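Cartwright council to trial later library hours

Residents of Cartwright will be able to use the town library into the evening from February, under a trial approved by council at its most recent meeting.

The library will stay open until 8 pm on four evenings a week, in place of the current closing time of 5 pm. The trial will run for 16 weeks, after which council will decide whether the longer hours should become permanent.

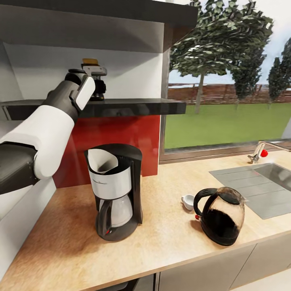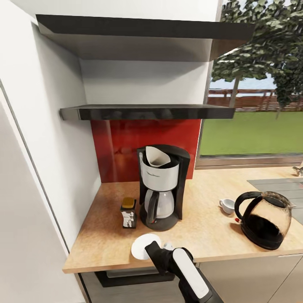
Kitchen counter and shelving, in two views.

Council received a number of written submissions on library hours during last year's community survey. Many came from shift workers, parents of school-aged children and students enrolled in distance courses, who said the present hours made it difficult to visit during the working week.

Mayor Angus Rutherford said the trial responded to a long-standing request.

"People have told us they value the library but cannot always get there before the doors close," Mr Rutherford said. "We want to find out how much the building is used in the evening before we commit to a permanent change to the budget."

All regular services will be offered during the extended hours, including loans, returns, printing and public internet access. The local history room will continue to close at 5 pm, as its records may be viewed only when the archivist is on duty. Researchers who need access at other times are asked to contact the library in advance.

The Nitari branch is not included in the trial and its hours will not change. Items requested from Nitari will be delivered to Cartwright on the usual run and may be collected at any time the main library is open.

Library services manager Shayne Halliday said staff had been consulted on the new roster and that two part-time positions would be advertised shortly.

"Evening shifts will be shared across the team," Shayne Halliday said. "We are also speaking with local groups that may wish to book the meeting room after work. The English conversation circle has already asked to move to a later time."

Meeting room bookings for the trial period will open at the beginning of the month. Community groups will pay the existing daytime rate. Commercial hirers will be charged the evening rate set out in council's schedule of fees and charges.

The Orkier Road car park will remain open until half an hour after the library closes - the gates are at present locked at 6 pm. Lighting along the footpath between the car park and the side entrance is to be checked before the trial begins.

Council will receive a report on visitor numbers, loans and operating costs at the end of the trial. Comments may be submitted in writing at the library front desk or through the council website.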